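Why Do Desks Creak? My Term Project on Wood and Dry Air
by Yutong Meng

What I wanted to find out

Okay, so this started with my desk. I live in the old part of Trirnilholm dorm, and every December when the heating comes on, my desk starts making little clicking noises at night (my roommate thought it was mice!). I asked my materials teacher and she said wood shrinks when the air dries out, and that I should go measure it if I was so curious. So I did.

What I did

I got offcuts from a local shop called Sestum, all from the same beech board, and cut them into strips 500 mm long. Half had the grain running the long way and half had it running across. I marked the ends with pencil, measured every strip with calipers, and left them in my room next to the radiator for 25 days. A second batch stayed in the basement laundry room, where the air is so damp that my notebook went wavy.

I measured everything at 7 in the morning before class, which I regret. My first week of numbers was useless anyway, as I was squeezing the calipers too hard and getting a different answer each time. I threw those out and started over.

What happened

The strips with the grain running the long way hardly changed at all. The cross-grain ones by the radiator got shorter by several millimeters, and two of them cupped so badly they rocked on the table. The basement ones swelled a tiny bit. I loved this part! You could feel the difference with your thumb when you lined up a dry one against a damp one.

What it means for a tabletop

A wide top has to be able to move across the grain. If you screw it down tight on both sides, something has to give, and I think my desk was doing just that every night. Slotted screw holes would help, and so would finishing the underside as well as the top.

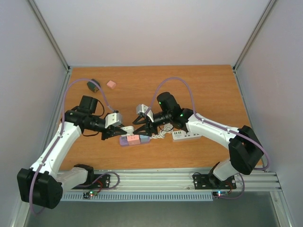
What I would do differently

More kinds of wood, for sure. I'd also borrow a proper humidity meter, as mine was a cheap Likell one that kept freezing on the same reading. And I'd like to try oil against varnish, with a fresh batch of strips for each. My desk still clicks, by the way. I loosened two screws and it got quieter, but the drawer sticks now.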